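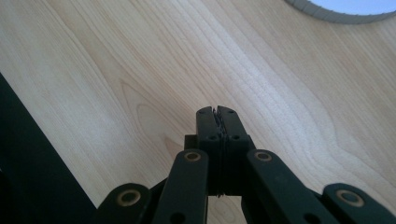

June 13, 2018

Transfer of the Kaltommont session reels, continued. Reel 83 done, both sides. Level on the left channel drops 2 dB after the second fiddle tune, same as on reel 79, so it's on the tape and not in our chain. Left it alone in the raw file.

Azimuth reset before each side. The Drirnell deck still runs slow on cold start – gave it 25 minutes, then checked against the tone at the head of the reel. Fine after that.

Stepan Hrynyshyn asked for the accordion takes without noise reduction. Exported flat, 24-bit, in the Cloltstead folder. Box label says Kramer played bass on take three; the talkback says otherwise. Noted both in the log.

Splice at counter 548 let go on rewind. Remade it, old tape kept in the envelope.

To do: order leader tape, clean pinch roller, reel 84.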